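Board books outlast paperbacks in lending collections by a wide margin, and the difference lies mainly in the binding. At the Undham toy and book library, Nandini Bangera logged 1,430 loans to September and withdrew 552 paperbacks for spine failure or loose pages.

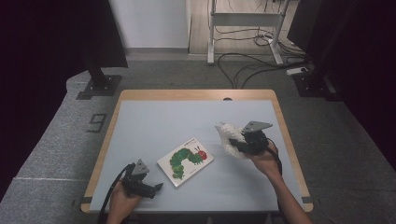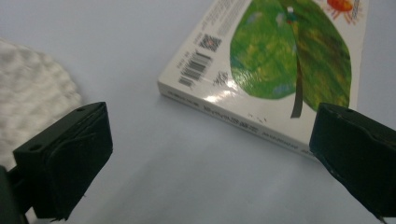
Spine failure usually begins at the centre fold, where staples cut into the paper. A board book has no such fold: each leaf is glued back to back with the next. The small square format, as in the white-covered caterpillar title, also keeps the load on the hinge low. Bangera's repair bench uses a neutral-pH adhesive, clamped for 10 hours.

Satish Amin of Sketstead, a bindery in Hendadum, favours sewn sections for larger picture books. The extra labour is recovered after the second year of lending.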